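Kitchen cell, arm 2 - notebook
October, started 8.15

Right, back on the Narkotbridge kitchen cell for the day. The plan was to get the arm hung, homed and fingered up properly, because the last entry in this book (mine, sorry) just says "gripper a bit off, look at it" and that's no help to anyone. So I'm writing more than usual this time, brackets and all.

Started with the layout. The cutting board is our main landmark and it goes on the skew, which always looks wrong if you come from the Bettencourt cell where everything is square to the bench edge. Please leave it on the skew! The taught poses were all done against it that way, and the last time somebody tidied it straight I lost a whole morning to re-teaching. Toaster behind it as seen from the table side, mugs and pots along the tiles.

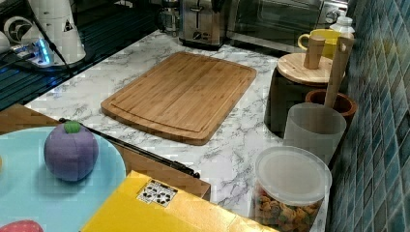
Board and worktop from the table side, arm 2 cell.

I checked the board against the tape measure as well as by eye. The datum corner should be 505 mm from the base plate and it was bang on, so whatever was off wasn't the board. Good, one thing crossed out.

Next the fingers. We're on the Drimex pair at the moment, the plain metal ones with the two long slots. I like them a lot more than the old cast ones - they're stiff, they wipe clean, and you can get an Allen key in without skinning your knuckles. What I don't like is that the slots let the finger creep if the screws aren't done up evenly. I backed everything off, pushed both fingers up against the stop, nipped the screws finger tight and then went round twice with the little torque driver. Do it with the arm parked low over bare worktop, so if you drop a screw it lands on white and you can find it again.

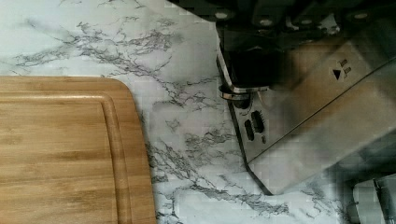 While I had the key out I went over the housing screws too. Two of them moved a good quarter turn before they bit, which I wasn't thrilled about. Put a dab of the blue threadlock on each and let it sit while I made tea. If they've walked again by the next check I'd like to swap to the longer screws from the Ollen kit, there's a bag of them in the second drawer of the bench.

Then cables. My least favourite part, as anyone who shares a room with me will know. The loops off the side of the arm need to be slack enough for the wrist to turn all the way over and tight enough that they don't sweep the worktop when it comes down. I ran the wrist from end to end at slow speed with my hand near the stop button and watched where the loop went. First go it was too long and brushed the mugs, so I took up a bit at the upper clip, ran it again, and it cleared. The connector wants a proper strain relief, it's only hanging on its own latch. On the list.

After that a slow walk down to the toaster pose. I do this at 5 per cent and I'd ask everybody else to do the same after any finger work, however sure you feel. The fingers should come to rest over the back edge of the toaster, the edge nearest the board, and wait there. Mine stopped a touch high, so I took the offset down in the tool file (the tool file, not the pose! we've had this conversation) and sent it again. 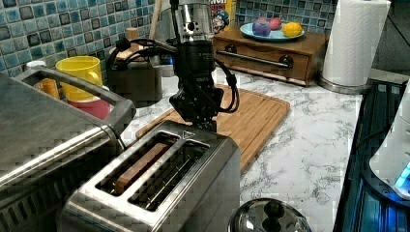

Offsets and cycle test

New tool offset saved under the usual name, with the old one kept next to it in case I've made a mess of things. Then I set up the repeat run: down to the toaster, hold, back up, over to the board, hold, home. 200 cycles with nothing in the fingers, then I let it carry on to 300 because it was behaving and I was busy with the paperwork anyway. No faults in the log. The motor at the elbow was warm to the hand by the end but not so warm that I wanted to take my hand off, so I'm calling that fine.

Checked the screws again afterwards and none of them had shifted. I put a line of paint pen across each one so the next person can tell at a glance.

Bread goes in the slot on the board side when we run the pick test, and the other slot stays empty. I've had it the other way round by mistake and the fingers come down on nothing at all, close very confidently, and carry on as if they'd won a prize.
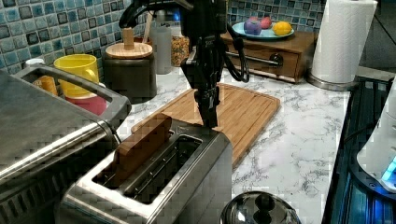 Page last changed: October, 16.40

Still to do: strain relief on the connector, order another pair of Drimex fingers (we've no spare, and I don't fancy explaining that to Bettencourt if one bends), and copy the new offset onto the backup stick. I've left the arm homed with the brakes on. If you need it before I'm in, power up as normal but do the slow walk to the toaster pose first, and write down what you find, even if it's only "fine".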